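4 Tutemano im Laboralltag

4.1 Was man bekommt

Ich fange mal mit dem Erfreulichen an: Tutemano lässt sich installieren, ohne dass man einen Nachmittag verliert. Wer schon einmal eine Manipulationssimulation auf einem fremden Rechner zum Laufen gebracht hat, weiß, dass das keine Selbstverständlichkeit ist (bei Lundow, unserem zweiten Kandidaten aus Abschnitt 3, hing ich zwei Tage an den Grafiktreibern). Tesmont liefert das Paket als fertigen Container aus, dazu ein Lizenzfile und ein Handbuch, das erkennbar von jemandem geschrieben wurde, der die Software auch benutzt. Getestet habe ich durchgehend den Stand vom 6. April 2021. Spätere Updates habe ich bewusst liegen lassen, sonst wären die Vergleiche in Tabelle 2 nichts mehr wert.

Das Paket besteht im Kern aus einem Szeneneditor, einer Objektbibliothek und einer Schnittstelle, über die man die eigene Steuerung anbindet. In der Bibliothek stecken 243 Objekte, überwiegend Haushaltskram: Lebensmittel, Schachteln, Geschirr, Werkzeug. Alles liegt mit Kollisionsgeometrie und Masse bei, und das ist für mich der eigentliche Kaufgrund! Hübsche Meshes gibt es an vielen Stellen, aber brauchbare Massen trägt man sonst von Hand nach, und zwar meistens mehr als einmal.

Nicht enthalten ist eine Greifplanung. Tesmont verkauft sie als Zusatzmodul, das ich nicht hatte. Für alle Versuche lief deshalb unser eigener Planer Tavares, den Janaína Honorato über die Schnittstelle angeschlossen hat. Sie brauchte dafür einen Vormittag, und der größte Teil davon ging für die Frage drauf, in welcher Reihenfolge die Quaternionen übergeben werden. (Skalar zuletzt. Steht im Anhang des Handbuchs, in einer Fußnote.)

4.2 Aufräumen auf der Theke

Als Prüfstein habe ich eine Küchenszene genommen, die im Editor schnell gebaut ist und trotzdem weh tut. Es ist eine Theke, auf der einfach zu viel liegt. Der Arm soll einzelne Dinge greifen und in eine Schale oder einen Becher legen oder sie dort wieder herausholen. Mit leeren Tischen und einem einsamen Würfel in der Mitte kommt inzwischen jedes Paket zurecht, daran wollte ich keine Rechenzeit mehr verschwenden.

Interessant wird es, wenn große und kleine Objekte durcheinander liegen. Ein Brotlaib ist für den Greifer schlicht ein Hindernis, um das er herumplanen muss, ein Schwamm ist flach und liegt gern schräg, und eine aufrecht stehende Schachtel möchte man beim Anfahren bitte nicht umwerfen. Dazu kommen offene Gefäße. Die sind mein Lieblingstest, denn eine geschönte Kollisionsgeometrie verrät sich sofort: Ist eine Schale intern nur als gefüllter Klotz hinterlegt, kommt kein Finger hinein und kein Gegenstand liegt jemals am Boden. Tutemano macht es ordentlich, die Gefäße sind wirklich hohl. Das hat mich ehrlich gefreut.

Insgesamt liefen 1117 Episoden durch, immer mit neu gewürfelter Belegung der Theke. Gesteuert wurde aus zwei Blickrichtungen, einer Übersicht auf Arm und Theke und einer Nahansicht an der Hand. Den Unterschied sieht man in Abbildung 4 ganz gut. In der Übersicht ist der kleine dunkelgrüne Becher unter den Fingern nur zum Teil zu sehen, davor drängelt sich die hellgrüne Schale. Für die grobe Anfahrt reicht das, für den Griff selbst nicht. Die Nahansicht dagegen zeigt Rand, Innenstufe und Inhalt des hellblauen Gefäßes, dafür weiß man kaum noch, was das große braune Ding links eigentlich ist. Mit nur einer der beiden Ansichten hätte ich die Versuche gar nicht erst anfangen wollen.
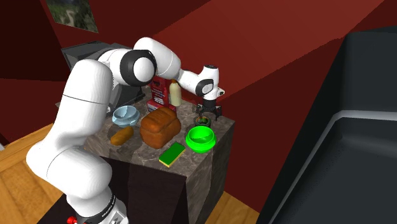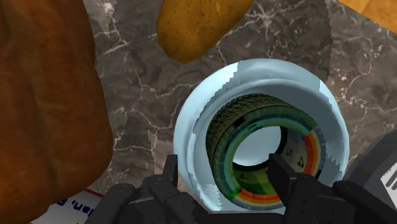
Abbildung 4. Volle Marmortheke in Tutemano. Erstes Bild: Übersicht mit weißem Arm, der Greifer steht über der rechten Seite der Platte. Zweites Bild: Nahansicht von oben, die schwarzen Finger am hellblauen Gefäß mit dem ringförmigen Objekt darin.

4.3 Optik und was der Bilderkenner davon hält

Die Renderqualität ist solide, mit ein paar Macken. Ich nehme die Nahansicht aus Abbildung 4, dort findet man sie am schnellsten. Am oberen Rand des hellblauen Gefäßes sitzen links und rechts kleine Treppchen, wo das helle Blau auf den dunklen Marmor trifft. Auch der Marmor selbst hat Stellen, an denen rechteckige Flecken in leicht anderem Ton aneinanderstoßen. Das stört beim Zuschauen überhaupt nicht. Ein Netz, das auf Kanten anspringt, sieht die Sache womöglich anders, und wir haben die Kantenglättung für die Trainingsdaten deshalb eine Stufe höher gestellt. Das kostet Zeit pro Bild, aber nicht so viel, dass ich darüber schimpfen würde.

Sehr gelungen finde ich die Texturen der kleinen Objekte. Der Ring in derselben Ansicht trägt ein dunkelgrünes, reifenartiges Profil und daneben bunte Streifen, und auf der Innenseite kann man sogar ein »S« und eine »4« ausmachen. Solche Details sind Gold wert, wenn man die Lage eines fast drehsymmetrischen Teils schätzen will! Bei Lundow sind vergleichbare Objekte einfarbig, da rät der Lageschätzer dann munter drauflos.

Weniger glücklich war ich mit der Beleuchtung. Der Editor kennt genau fünf Lichtstimmungen, die sich zwar drehen, aber nicht mischen lassen. In der Übersicht laufen die Seiten der Theke nach vorn unten ins Dunkle, und wer dort unten etwas erkennen möchte, muss eine zusätzliche Lichtquelle per Skript setzen. Das geht, ist aber schlecht dokumentiert. Janaína hat dafür eine kleine Hilfsfunktion geschrieben, sie liegt unserem Begleitmaterial bei.

4.4 Kontakt, Reibung, Ärger

Jetzt zum Teil, bei dem ich mit dem Support telefoniert habe. Sobald beide Finger ein Objekt halten und dieses Objekt gleichzeitig an einer Gefäßwand anliegt, fängt der Löser in der Standardeinstellung an zu zittern. Mal rutscht das Objekt dann sachte weg, mal springt es aus der Hand, als hätte es jemand erschreckt. Tesmont kennt das Verhalten und empfiehlt, den Zeitschritt zu halbieren. Ich habe das gemacht, danach war weitgehend Ruhe. In dieser Einstellung schloss Tavares 76 Prozent der Episoden erfolgreich ab, wobei ein Teil der Fehlschläge klar auf unsere Kappe geht (unser Planer mag flache Dinge nicht, siehe Abschnitt 5).

Die Reibwerte sind pro Objekt hinterlegt und wirken plausibel, nachgemessen habe ich sie nicht. Wer Ergebnisse auf einen echten Arm übertragen will, sollte sie ohnehin streuen lassen. Der Editor hat dafür einen Schieberegler, der leider nur die ganze Szene auf einmal verstellt. Ein Regler je Objekt ist laut Tesmont für August vorgesehen. Bis dahin editiere ich die Szenendatei von Hand und fluche ein bisschen.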